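Sarell Bag Reach Kit
Contact-aware picking from soft-walled containers

Stastatside supplies the Sarell kit to laboratories that want to repeat or extend our work on reaching into soft containers. It consists of a gripper controller, a training set and a written test procedure. The arm and rail are not included.

Background

Most bin-picking methods assume a rigid bin. The walls are modelled once and the planner keeps clear of them. A paper bag changes shape every time it is touched, so a wall model made at the start of a run is soon out of date. Szu-yu Leung and Polyxeni Xenos began with the opposite assumption: the arm may touch the wall, and the controller should learn which touches are harmless.

The policy takes two views, one fixed and one at the wrist. The fixed view gives the shape of the rim. The wrist view takes over once the fingers are below it, where the fixed view is often blocked by the arm itself. No depth sensor is used.

Test set-up

The container is a brown paper bag, opened wide, with the rim folded and taped. The items differ in shape and stiffness: a ball, a rubber duck and a crumpled piece of paper. Tape positions are left to the user and need not match ours.

Fixed view and wrist view, bag task

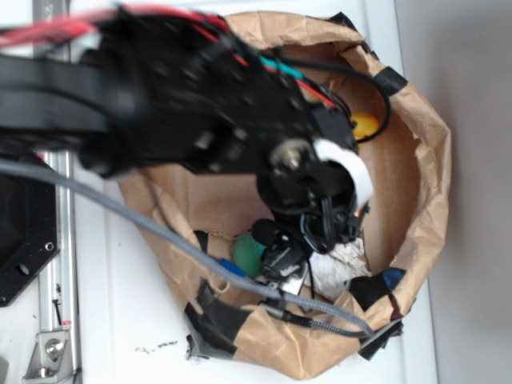
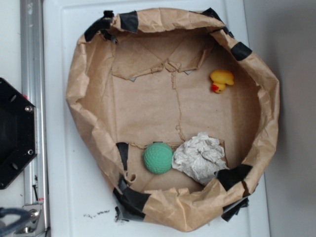
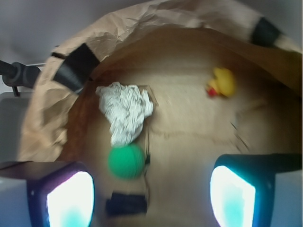
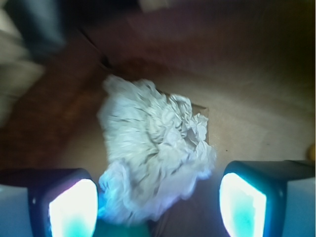
Results

The training set holds 2988 demonstrations, all recorded by hand-guided operation at our Dostiler site. The policy was then tested over 979 trials with bags it had not been trained on. A trial counts as a success if the named item is lifted clear of the rim and the bag stays on the table.

The ball gave the fewest failures. The duck was harder when it lay against the wall, as the fingers tend to take a fold of the bag along with it. Crumpled paper was the least predictable item. It can be gripped almost anywhere, but it gives way under the fingers, and a grip that looks good in the wrist view may hold only one layer. Lowering the closing speed helped more than adding force.

Removing the wrist view from the input made all items worse. Removing the fixed view mattered mainly during entry, when the arm caught the rim more often.

What is supplied

Controller software with source code
Training set, both views, with joint positions and gripper opening
Test procedure with 300 starting layouts
Calibration sheet for the fixed camera
Nine hours of remote support, to be used within the first year

Requirements

A two-finger gripper with soft pads, a camera at the wrist and a second camera fixed beside or above the table. Cables on the arm should be tied back as far as the reach allows. Users with a Kong mounting plate will need the longer screws, which we can send on request.

Known limits

The policy has not been tested with clear plastic bags or with bags standing upright and half closed. Very dark items are often missed. Replace the bag when the floor starts to tear, and note the change in the trial log.

Orders and questions

Please write to the Sarell desk at Stastatside, stating your arm, gripper and camera models. The next release is planned for February and will be free to existing users.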